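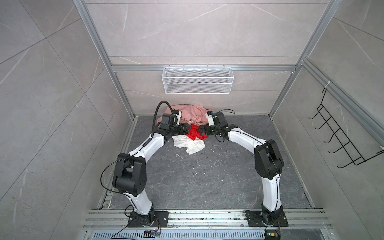

The purpose of this project was to compare two sets of gripper fingers and two wrist camera positions for a pair of small robot arms handling clothing. The work was carried out at the Flurside teaching laboratory as the second-year practical assignment in automation. Each arm is bolted to a common aluminum rail and carries its own gripper and a small sensor module near the wrist. The arms reach in from the two sides, so that the grippers can meet over a pile of garments near the back wall. The assignment required the arms to take one garment from a mixed pile, lift it clear of the others and present it to the second gripper for a two-handed hold.

Report submitted 12/4/18
Group members: Matěj Oravec, Rónán Scanlon, Ludmila Kratochvíl
Supervisor: Viera Paulík

1. Background

Rigid parts can be grasped from a known position with little regard for what lies next to them. Clothing changes shape when it is touched, and a pile of it has no fixed outline. Earlier groups at Flurside worked with folded towels placed flat on the floor of the cell. The present group was asked to work with garments dropped in a heap, and to report on the hardware before proposing any change to the control software.

Two finger sets were available. The first, referred to in this report as the straight set, is the one supplied with the grippers. The second, the angled set, was cut in the department workshop to a drawing left by the March group. Both sets are black and fit the same gripper body without adapters. The arms were driven through the Fandex controller, which was already installed, and no settings were altered between the two parts of the trial apart from the finger offset.

2. Method

A total of 88 grasp attempts were planned. Of these, 40 were made with the straight fingers and 40 with the angled fingers. The remaining eight were set aside for practice and are not included in the results. The same garments were used throughout and were dropped from the same height before each attempt. An attempt was counted as successful if the chosen garment was lifted free of the pile and held by both grippers until the operator called the end of the attempt.

The arms were operated by hand through the leader controls. Matěj Oravec and Rónán Scanlon took turns as operator, and Ludmila Kratochvíl kept the log. The operators were permitted to look directly into the cell during the first half of each part. In the second half they worked from the wrist camera views alone.

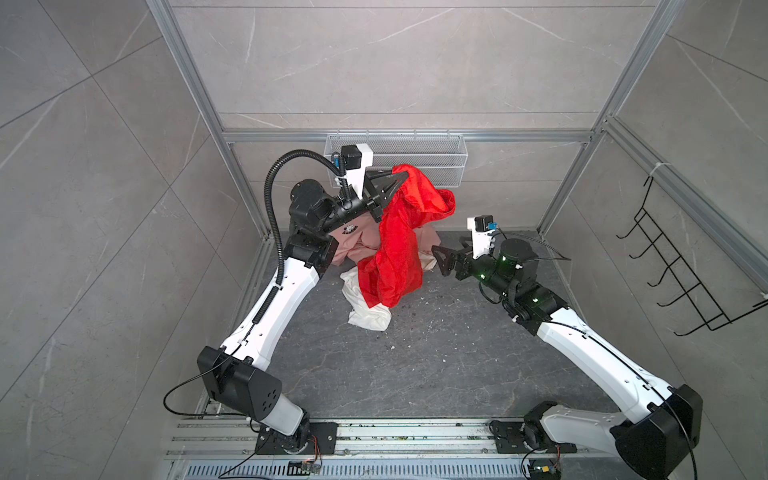 Figure 2. Left gripper holding the upper edge of the red garment, with the right gripper open during its approach.

3. Results: fingers

The angled fingers performed better on thin material. With the straight set, the tips tended to push a thin fold ahead of them along the floor, and the operator often had to back off and come down again more steeply. The angled tips could be brought in lower. On thicker garments the group found no difference that it would be prepared to defend.

The angled set had one clear weakness. When both grippers worked close together over the pile, the wider shape made contact between them more likely, and several attempts were stopped for this reason. The log records these as failures, although the grasp itself was sound – a point on which the group did not fully agree.

4. Results: wrist cameras

The cameras were tried in a forward position and in a position set farther back on the wrist. The forward position gave a good view of the fold to be grasped until the last part of the approach. After that, the nearest garment took up most of the view and could not be held in focus, and the operator had to rely on the other arm's camera. 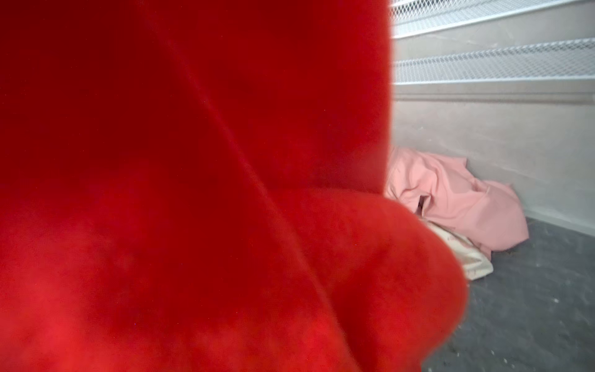
With the camera set back, both fingertips remained in view, and the operators reported that judging the width of the opening was much easier. The cost was a loss of detail in the cloth. Fast movements also blurred the view in either position, and the operators learned to pause before closing the gripper. The group recommends the rear position for general use.

The length of the camera cable needs attention as well. The cable supplied was about 490 mm long, and in the rear position it pulled tight when the wrist was turned fully outward. A longer cable should be fitted before the next group begins.
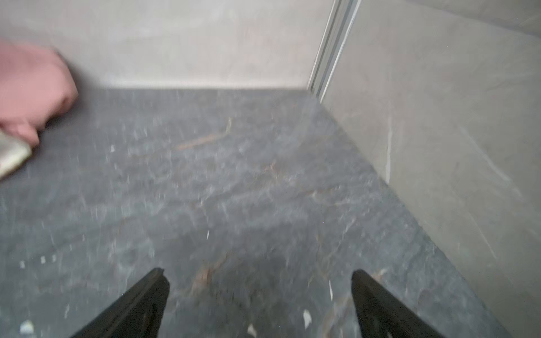
Ravindran Nadar, commenting on the draft, wrote that the comparison of camera positions would carry more weight if the operators had not known which position was in use, and asked whether the rear mount might have gained from the practice they had already had. The group accepts the second point. The forward position was always tested first, and the order should have been changed over partway through. The first point is harder to meet, as the two views are easy to tell apart.

5. Recommendations

The angled fingers should be kept for thin garments and recut with a narrower outer edge. The log sheet should have separate columns for a failed grasp and for contact between the grippers. Floor debris should be cleared between sessions, and the sweeping noted in the log together with the operator's name.

The workshop drawing and the completed log sheets are held with the supervisor and may be borrowed on request.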